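Bench notebook, Predville prep room
January, started 8:40 a.m.
M. Golob

Tube racks and blanks for the Tramdale water set

Picking up from the last entry. The old wire racks are out. Two of them had bent dividers, and tubes leaned enough that the labels rubbed against each other. The blue plastic rack is on the bench now and I want to settle how we load it before the Tramdale bottles come in, so that whoever is on the bench works the same way.

Tubes are the clear ones with the red screw caps. Current carton count is 2,616 after I took out the ones for today. The sheet on the cupboard door said 2,826, which was the count before the Tuhiwai job and had never been updated. I crossed it out and initialed it. We reorder at 3,000, so we are already under. Order form is filled in and in the tray.

Rinse and dry

Same as before. Three rinses with DI, drain upside down on the pegboard, then the drying cabinet on low. Caps go in the mesh basket, never in the cabinet. The last batch of caps that went through the cabinet came out tight on the thread and two would not seat. I checked 7 caps from the new bag by hand and all ran down smoothly to the stop. Finger tight, then a quarter turn. No more than that.

Loading

Start at the left and fill the row toward the back first, one tube per hole, straight across. When that row is full, start the next one forward, again from the left. Leave the front of the rack open for as long as possible so there is room to get fingers around a tube without knocking its neighbor. Put each tube in by the body, with the cap already on.

The green mat stays under the rack. It keeps the rack from sliding on the bench top and the white grid makes it easy to put things back square. Rack goes at the back, by the wall, with the long side facing you.

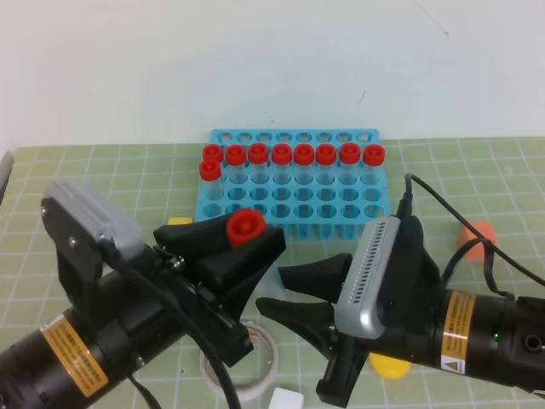 Order of samples

Position one is back left. Field blank goes there, then the samples in bottle number order going right. The first tube in the next row is the duplicate of whichever sample the sheet calls for. I had been putting the duplicate directly after its parent, but this makes a mess of the order when the sheet has more than one, and I mixed up a pair on the Tuhiwai job. Keeping the duplicates in the forward row makes them easy to find.

Labels go on the tube body before filling, text reading up toward the cap. Printer is the Didorell. It was feeding crooked this morning. Cleaned the roller with a dry wipe, ran five test labels, all straight. If it starts again, check the left guide. The screw backs out.

Dry run, 10:15

Went through the sequence with empty tubes and no labels, just to see how the rack handles. Notes:

- Holes are a good fit. A tube drops in under its own weight and does not rattle much.
- Tubes in neighboring holes are close enough that the caps can touch if you twist one while it is in the rack. Take the tube out to tighten it.
- When lifting out from the back row, pull straight up. Tilting it forward catches the tube in front.
- The rear row is harder to reach with the rack right against the wall. I tried leaving it empty and beginning one row in. That was better for me, but it costs a row.

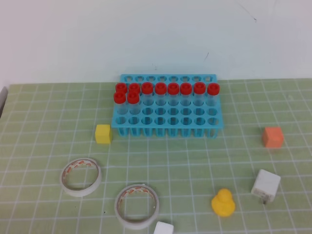

The lost row does not matter for Tramdale, where the sets are small. For anything the size of the Tuhiwai job we would need every hole, or a second rack. I would sooner have the second rack. I will ask for one on the same order as the tubes if the form has not gone out by lunch.

Also tried carrying the rack to the fridge with tubes in it. It needs both hands, one at each short end. It will not fit on the top shelf with capped tubes. Middle shelf is fine once the buffer bottles are moved to the door, and I have moved them.

11:30. Form had already gone. Wrote a second one for the rack, one only, same blue if they have it.

Open items

Wall behind the bench has a scratch up on the right side. It was there when I set up today. Surface only, leave it unless they repaint.

Rack needs a number. I suggest a strip of tape on the short end, since tape on the front would be in the way when wiping it down. Have not done it yet.

Count sheet on the cupboard door: please write the new number each time you take tubes, even if it is only a handful. Pencil is on the string.

Tramdale bottles expected after lunch. Blanks to be filled first, before any of the bottles are opened, and capped straight away. Drying cabinet is off and the door is propped.

M.G.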